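Thread: Limewash over skim coat, back wall keeps reading lighter than the side walls

Forum: Interior Finishes > Plaster, Limewash and Mineral Paint

plumb_and_level
I'm finishing a workroom in gray limewash and I have a value problem I can't sort out. Three walls are the same product, same batch, same brush. The back wall reads at least one full step lighter than the two side walls in the middle, then goes dark again near the ceiling. The side walls look even from top to bottom.

Substrate is new drywall, skimmed with all-purpose joint compound, sanded to 150, one coat of mineral primer. Limewash is Hurine in their mid gray, two coats, cross-hatched with a 6 inch block brush. Room temperature was steady. Ceiling is flat white latex.

I assumed the first coat was thin on that wall, so I put on a third coat. No change that I can see. Before I put on a fourth I would like to know if this is a suction problem, a mixing problem or something else.

drybrush_dan
How long between coats, and did you dampen the wall before each one? Limewash over joint compound is a well known source of uneven color. The compound pulls water fast, the lime doesn't have time to bloom, and you get light areas wherever the skim is thickest. If the back wall had the most patching, it would show there first.

plumb_and_level
Overnight between coats one and two. Coat three went on the following week. Misted before each coat with a pump sprayer. The back wall did have more patching than the others, but the patches were low, near the baseboard, and the light area is at chest height and above.

kestrel_k
Then it isn't the patches. Also, the primer is there to even out suction. If it was applied at the listed spread rate the compound under it should be mostly out of the picture.

My first question would be lighting. What fixture, where is it, and what does the wall look like with it off?

plumb_and_level
Two track heads on a short track, aimed at the back wall because that's where the shelving will go. 30 degree lamps. With the lights off it is harder to judge, there's one small window on the right side.

kestrel_k
You're looking at beam spread. Two narrow lamps aimed at one wall will give a bright middle and a dark band above the top of the cone. That band near the ceiling is the cutoff. Take a sample board, paint it with the same material, and walk it from the back wall to the side wall. If the board changes along with the wall behind it, the finish is fine.

drybrush_dan
I don't agree that it's only lighting. Limewash is a flat finish with a directional surface. Cross-hatch strokes hold ridges, and ridges pick up light from the side. If he changed stroke length or worked faster on the back wall, the texture itself will shift the value. I have seen two walls from one bucket read differently under a plain ceiling globe with no track lighting at all.

kestrel_k
Texture affects contrast inside a wall. It doesn't give you a smooth gradient that is bright in the center and dark along one edge. That shape is optical.

mortar_bee
Both effects exist and you can separate them. Hold a flashlight flat to the wall and look at the ridges. Then light the wall straight on from a distance. If the patchiness shows up only under the raking light, it's texture. If it shows up under both, it's pigment or coverage.

Also check your bucket. Hurine settles quickly. The data sheet says to stir every 12 minutes during application and most people don't. Pigment drops and the last wall you paint can be darker than the first. Which wall did you do first?

plumb_and_level
Back wall first, all three coats. Then left, then right. I stirred when I refilled the tray, so maybe every half hour.

mortar_bee
That is a possible cause then. First wall from the top of the bucket, less pigment. It would be a whole-wall shift though, and wouldn't explain the dark band at the top.

old_hawk_22
Skipping past the lighting argument. What is your plan for abrasion? A workroom in limewash is a poor choice in my opinion. It marks when anything touches it. Chair backs, table edges, a cart handle. You can't wipe it and you can't touch up a single spot without a halo. I would have used silicate paint, Bailly or similar, and skipped the maintenance.

plumb_and_level
I know it marks. There's a matte sealer that goes with it, I just haven't applied it yet because I don't want to lock in a bad color.

drybrush_dan
The sealer darkens it. Test first. On mid gray it went down by up to a third of a step for me, and the change was stronger on the raised brush marks than in the flats.

old_hawk_22
And once it's sealed, a later coat of limewash won't bond. So the first scuff after that is permanent. Silicate is breathable, it takes a damp cloth, and it comes in the same grays.

kestrel_k
Silicate doesn't have the movement. It's a uniform mineral paint. If the person wants the cloudy look it isn't a substitute. Bailly does sell a glaze that goes over it, but then you're doing two systems.

old_hawk_22
Movement is a polite word for blotches, and this thread was started by someone complaining about blotches.

kestrel_k
The complaint was about one wall out of three. Variation within a wall is the product working as sold.

brick_and_lath
For comparison, mine is mottled gray on all the walls I can show, under a white ceiling, with the back wall lit much harder in the middle than along the top. You can also see what scuffs do on the left wall under the clock. That part of the thread interests me more than the lighting.

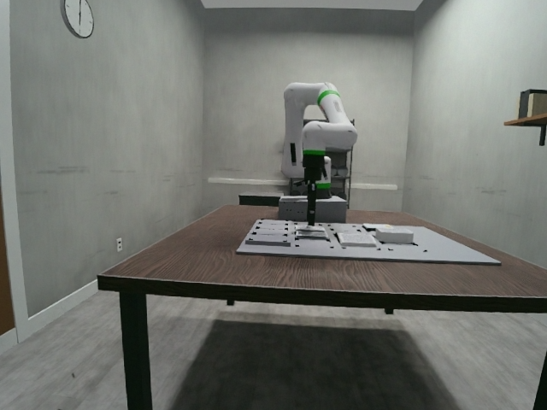
My view on scuffs is that it depends on which kind you get. A burnish mark, where something rubbed and polished the lime, will often go away with a damp sponge and a light pass of diluted limewash feathered out past the mark. A transfer mark, where rubber or dark plastic left material behind, has to come off before anything else goes on. Dry melamine sponge, very light, then feather. If you coat over a transfer mark it bleeds back through in a few days.

old_hawk_22
A long streak halfway up the wall is exactly what I was describing. That's a normal amount of contact for a workroom.

brick_and_lath
Agreed on the contact. I don't agree that it rules out the finish. A chair rail or a strip of clear sealer up to rail height handles most of it. I would run the sealer the full height on the wall that gets contact and leave the others bare, except that the sealed one will read darker, as drybrush_dan says.

mortar_bee
Don't seal one wall only. The difference at the corner is obvious. If you want partial protection, use a physical rail.

plumb_and_level
Reporting back on the tests.

Sample board: painted two coats from a fully stirred bucket, let it cure, moved it around. On the back wall with track lights on, the board and the wall both look light. On the left wall the board matches closely. On the right wall the board is slightly lighter than the wall.

Flashlight test: even ridges on all three walls. Nothing unusual.

Lights off, mid-afternoon: the back wall is uniform top to bottom. The dark band near the ceiling is gone.

kestrel_k
So the band and the bright center are the lamps. The right wall being a little darker than the board is probably settled pigment, same as mortar_bee said, seeing that it was painted last.

drybrush_dan
I'll accept that for the band. I still think the extra coat on the back wall was wasted and may cause trouble. Too many coats on primer can get chalky. Rub it with a black cloth and see what comes off.

plumb_and_level
Black cloth test: light dusting on the left and right walls, noticeably more on the back. It isn't coming off in sheets, but it's there.

drybrush_dan
That's what I expected. The misting may not have been enough for the third coat. Brush it down dry with a soft bristle brush, vacuum, and test again. If it keeps dusting, use a consolidating primer, the Vusance one is thin enough not to change the color much. Let it cure properly before you seal.

mortar_bee
Seconding the dry brush first. Don't go straight to a consolidator. Limewash keeps carbonating for weeks and a fair amount of dusting in the first month is normal. Mist it lightly once a day for a few days and recheck.

old_hawk_22
How many hours are in this wall so far?

plumb_and_level
More than I planned. Lamps next. If I go from 30 degree lamps to a wider flood, does the dark band move up or just get softer?

kestrel_k
Both. The cutoff moves up toward the ceiling line and the edge gets more gradual. The other option is to move the track farther from the wall. As a starting point, put it at about one third of the ceiling height away from the wall and use a proper wall wash lens. Closer than that and you get scallops, and on limewash every brush stroke will show.

brick_and_lath
I would hold off on new lamps until the shelving is up. Shelving will cover most of the bright area and you may end up wanting the narrow beam.

kestrel_k
Depends on the depth of the shelves. With anything over 12 inches the top shelf shadows everything under it when the track is close to the wall.

plumb_and_level
Shelves are 10 inches deep, open back, Brustcombe brackets on standards. The wall will be visible behind them.

kestrel_k
Then go with the wider lamps and keep the track where it is. Try one head before you buy two.

mortar_bee
Mount the standards before you seal. Drilling through sealed limewash chips the edge of the hole and the dust sticks to the sealer. Blue tape over the mark, drill through the tape, and pull it off slowly at a low angle. Test the tape on the right wall first because it may lift the top coat.

plumb_and_level
Tape lifted a little on the test spot. Going with a cardboard template held by hand instead. I'll post the cloth test again after a few days of misting.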